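Dukcombe loft, workshop notes, Friday

Lovely long morning with Hatice Toprak going over the supper layout for July. We tried the long table under the skylight and it seats 30 happily, though she'd still like the benches turned so people face the water (I think she's right, annoyingly).
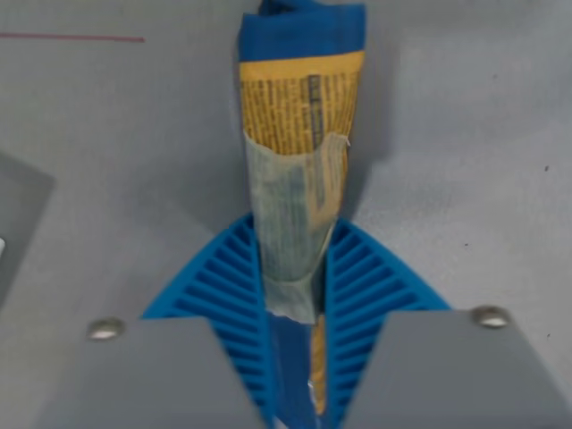

Rolled package, blue top, yellow printed wrapper.

Linen samples from Gudon came at 5 and the oatmeal one is a dream! Need to ask Arex whether the dimmers can go lower, and measure the stair again before the Dela Peña sideboard is booked in.

Recent entries
Candle heights, second go
Hanging rail for the stylists' corner
Paint tests, north wall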